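Saturday, October 30, 2021

I finally bought a basket. If you've been reading along since February you know I have been threatening to do this for months, every time the fruit ended up in a mixing bowl or the mail slid off the end of the counter. Well, last weekend I went into Lindqvist for a lamp shade, walked right past the lamp shades, and came home with a dark brown wicker basket instead. I still have no lamp shade. I regret nothing!

I want to talk about the rim first, because the rim is what sold me. The sides and bottom are a pretty tight weave with thin strands, and then all around the top there's this thick braid, almost like a rope, that goes the whole way around and softens the corners. It makes the basket look so much more finished than the ones I'd been saving pictures of. The color is a deep chocolate that goes a bit reddish when the light catches the braid. 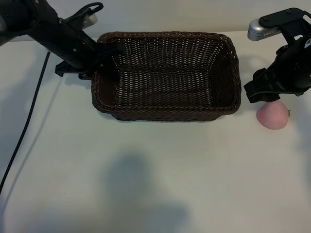 My first plan was a fruit basket, and I still think it would be great at that. Air can get through the little gaps in the weave, and peaches or lemons against that dark brown would be gorgeous. The trouble is that our fruit goes fast in some weeks and very slowly in others, and I have had one too many soft pears leak on things. Wicker and pear juice do not mix. If I do go that way I'll line it with a dish towel – the waffle kind, folded in thirds, with the ends tucked under so it doesn't look like a picnic.

Plan number two was bread. I bake a long loaf most Sundays and the rectangle is just right for it, long enough that I wouldn't have to cut the thing in half the way I do for the bread box. My old round basket from Ploreck was lovely but only ever suited rolls, and I make rolls maybe twice a year. (The round one is now full of clothespins and very happy in the laundry room.)

Then there's the option I keep coming back to, the one that would really change my mornings, and that's the catch-all by the front door. Keys, sunglasses, the dog's leash, the library card I lose every other week. I know a basket doesn't make anyone tidy. But a low, open one you can drop things into from above is so much easier to keep up with than the little drawers I tried last year, where everything went in and stayed in.
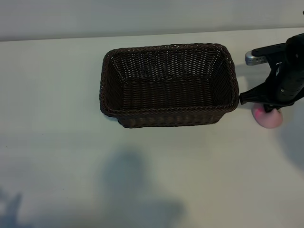 I also love that it looks good with nothing in it. Against anything pale it really stands out, and the way the sides flare out toward the top keeps it from looking like a box. I was a little worried it would be too dark for our place, with the white shelves and the oatmeal-colored everything, but I think we needed one dark thing. I've been moving it from room to room all week just to see. On the dresser, very nice. On top of the fridge, no. On the bathroom shelf with rolled washcloths it looked like a hotel, and I got so excited about that one that I almost stopped there.

A few notes on care, for anyone who has wicker at home and is a bit scared of it like I was. I go over mine with a dry paintbrush, a soft two-inch one from the hardware store, and it gets into the weave so much better than a cloth. For the bottom I turn the basket over and tap it, and you would not believe the crumbs (from a basket I'd owned for three days!). If something sticky gets on it, use a barely damp rag and then leave it somewhere airy until the next day. Keep it away from the radiator. My mother's old basket sat beside one for years, and the braid went brittle and started coming apart at one corner. 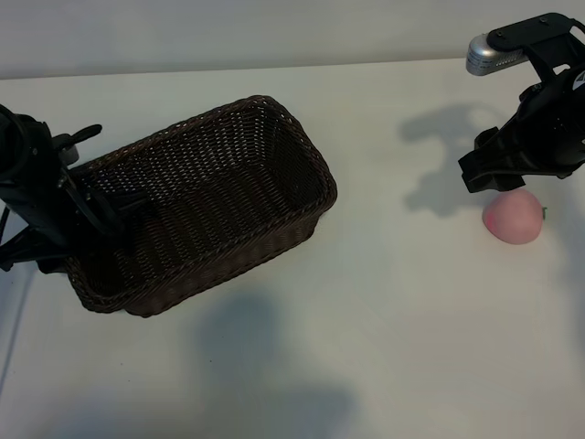 I looked at liners too, and there are some pretty ones at Prusero, but most are cut for square baskets and mine has those rounded corners, so I'd end up with bunched fabric. I think I'll sew one. I have leftover striped linen from the kitchen curtains, and it only needs a flat bottom and four shallow sides, with ties at the ends if I'm feeling fancy. I'll put up the measurements once I've made it and found out what I did wrong.

So for now it's going by the front door, starting tonight, with the keys in it. If you have a basket like this and you've found a good use for it, please tell me in the comments. I have room for one more, maybe even two if I get rid of the magazine rack.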